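Play Table and Block Box Check, Timstead Family Room
Checked by: Nneka Obi
Second look: Tobiloba Garba
Month: March
Start: 8:30 a.m.

1. Cloth lies flat, no folds at the corners
OK. I love this cloth, all those greens and blues! Smoothed it by hand from the middle out and it stayed put.

2. Cloth does not hang low enough to be pulled by a small child
OK after a fix. One side was hanging too far down, so Tobiloba shifted the whole thing over. Much better now.

3. Box walls firm, corners not split
OK. Pushed on all four walls and nothing gave. This is a really sturdy little box and it has held up beautifully since Osaze Ogbonna brought it in.

4. Inside of box clean, no grit or crumbs
OK. Tipped it out and wiped it with a dry cloth.

5. Ribbon sewn or glued tight, no loose threads
WATCH. One end has started to fray a tiny bit. Trimmed it and gave it a good tug. It held, but please look again next month.

6. Ribbon kept short
OK. Well under the 8 inch limit on our sheet.

7. Wooden blocks: no splinters, chips or sharp corners
OK. Ran a fingertip along every edge (my favorite job on the list, they feel lovely). One spot was a bit rough, so I sanded it and checked it again.

8. Blocks too big to fit in the choke tester
OK. Every block stayed well clear of the tube.

9. Blocks go back in the box at the end of play
MOSTLY. Lefteris Mavromatis has the kids making a game of it, and they're getting so good! Still worth checking beside the box for strays.

10. Sheet filed
OK. Sheet 992, in the blue folder.

Box, blocks and cloth on the table

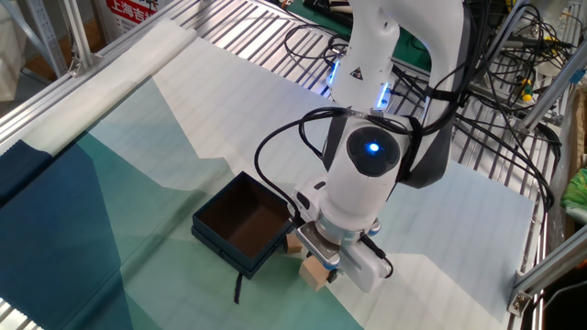
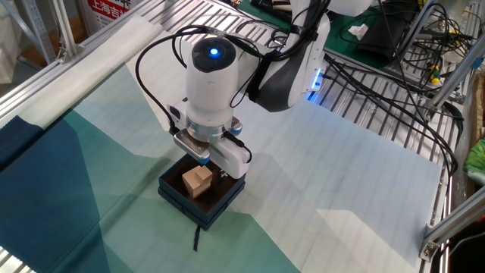
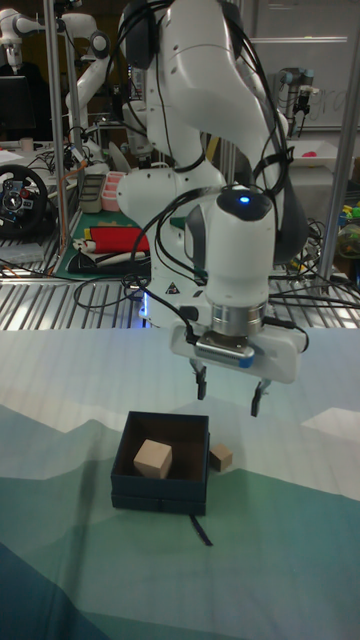
What should I do if I find a splinter in a block?
Take the block out of the box right away, sand the spot smooth with fine paper, wipe off the dust and run your finger over it again. If it still catches, set the block aside and write it under item 7.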